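I have now sat through two presentations about the robot arms at Nostwood, and both times the slide that got the nods was the one with 3,745 on it. That's how many items the arms are supposed to pick in a shift once the system is "mature." I wrote it on my hand so I could ask what happens on a shift when it isn't mature. The man from Valente said that was a great question and moved on to lunch.

Some background if you're new to this blog. I work in returns. People order things, people regret things, and the things come back to us in whatever box was closest. We open it, work out what it is, decide if it can be sold again and put it in the right tote. Novelty gifts, home decor, garden stuff, toys, plastic food for play kitchens. It isn't hard work, but it's fiddly, and you get good at it over years in ways you couldn't write down for anybody.

Fulimell, who own the building and us along with it, signed up for the arms in the spring. There are 5 of them going in, starting with lane two, which is mine. Until then there's a simulation. A model of an arm gets put in a model of a room with a pile of stuff and practices grabbing it, over and over, all night, with no bathroom breaks. Gisela Petersen, our shift lead, got moved upstairs to help with it, and her job title now has the word "exception" in it. She goes through the practice runs the software can't make up its mind about and types in what the object is and whether the grip looked okay.

She likes it, mostly. Her knees are better. She also told me she hasn't touched a returned item since she went up there, and that she's started to forget the weights. Gisela used to be able to pick up a sealed box and tell you there was a part missing. I learned that from her, badly, over two winters. Who is going to learn it from her now? I asked our manager and he said the scales would catch it. The scales have been broken since November.

And then there's the training plan, if you want to call it that. We're promised that people whose lanes are automated will be "brought along." So far that has meant 200 minutes of videos made by a company called Filtel, with a quiz after each one. I passed them all. I now know that a robot has a "workspace" and that I shouldn't stand in it.

Raquel Carvalho, who works across from me and has more patience than I do, thinks I'm being unfair. Her argument is that lane two wrecks people's shoulders, and she's right, she's had the injections. She'd be happy to let a machine do the lifting and go do something else. I'd be happy too, if anyone could tell us what the something else is. I've asked for it in writing. There are two exception desks upstairs and fourteen of us on the lanes, and you don't need a quiz from Filtel for that one.

Last week I got to sit next to Gisela for an hour while she worked, which is the most I've learned about this project from anyone. She had 3,000 of these queued up and did them at a pace I found a little frightening. A few seconds, type, next. I asked her to stop on one of them so I could look at it properly.
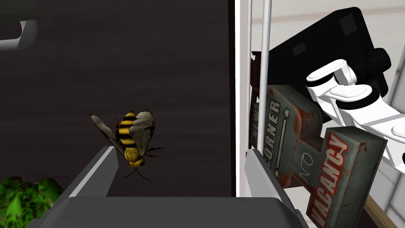 *One from Gisela's queue: the bee, the gripper, and a NO VACANCY sign on its side.*

I don't know what to tell you about how the arm would do with that bee. It's got wings you can see through and skinny little legs, and if one like it came down my lane I'd slide my hand flat underneath and lift, because anything that thin snaps if you pinch it. The gripper has two big gray wedges. Maybe that's fine. Gisela said the software will learn to be gentle, and I said does it know what gentle is for a bee, and she said that's sort of what she's typing in.

So that's where the knowing goes, a few seconds at a time, into a box on Gisela's screen. She doesn't get paid any extra for it. I checked.

The first arm gets bolted down next month and they want lane two cleared out for it. I've been asked to pick another lane and I've put down six, by the loading door. It's freezing there, but the boxes are heavy and badly taped, and I figure that buys me a while.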